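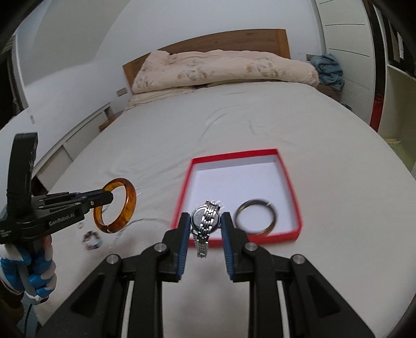 watch and bangle, red box, on the spare bed

Keeping a metal watch and a bangle in one box - ok or not?
Posted by Yến Hoàng, Nov 3, 2019

Clearing out the bedroom before my sister comes to stay in December. Got a silver coloured watch with a link bracelet and a dark round bangle, both living in the same shallow red box, white inside, no dividers. Do they scratch each other? Box has no lid that I can find. Also theres a little bit of clear plastic by the watch, keep or bin? Don't want to spend more than 20 quid.

Nillton
They will scratch, yes. Mine did, whole clasp is dull now. Wrap the watch in a soft cloth, or get a cheap pouch. Close the clasp first so the links aren't flopping about. Bangle can stay in the box on its own, put a bit of felt under it if you're fussy. Plastic - if its the film off the glass then bin it, muck gets underneath. If it's a tag with a number on, stick it with the receipt.
And find a lid!! or a drawer. Open boxes just fill up with dust.

Cirnden
just chuck them in a sock. done it for 30 years

Grinuseck
Wouldn't do the sock, fluff gets in the links. Old glasses case is good for a watch, got 2 from the charity shop for pennies. Wipe the braclet with a dry cloth before it goes away. And do your sorting on a towel, small bits vanish in a quilt, I lost a strap pin that way and never found it.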